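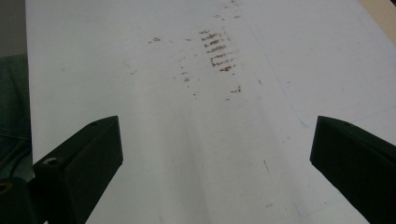
Relatório do projeto Broller: limpar superfícies brancas sem as estragar

Quando escolhi este tema para a disciplina, achei que ia ser canja (não foi!). A ideia era perceber que limpeza funciona melhor em marcas castanhas sobre branco, daquelas às riscas, que parecem o rasto de uma sola de sapato. Quem tem móveis ou paredes claras em casa sabe do que falo.

Comecei em fevereiro e fiz 44 ensaios, em cartolina, em placa pintada e em melamina. Deixava a marca com uma sapatilha suja de terra, esperava 13 minutos e depois limpava sempre com o mesmo pano, dobrado em quatro. Usei 200 ml de água morna em cada ensaio, com ou sem detergente, e também experimentei a seco, com borracha escolar.

Na cartolina, a água foi um desastre: a mancha espalhava-se e o papel ficava às ondas. A borracha portou-se muito melhor, sobretudo nos tracinhos mais claros, onde quase não havia terra. Nas zonas mais escuras tive de insistir, e duas vezes fiz um buraco... Na melamina foi o contrário, bastou o pano húmido e uma gota de detergente.

A placa pintada deu-me mais trabalho. Os salpicos pequenos à volta da marca principal passavam-me despercebidos e só dava por eles com o candeeiro de lado. Passei a escovar tudo a seco antes de molhar e a coisa melhorou bastante.

Ainda me falta repetir os ensaios com a marca deixada de um dia para o outro. Fica para a segunda fase, com a tabela completa em anexo.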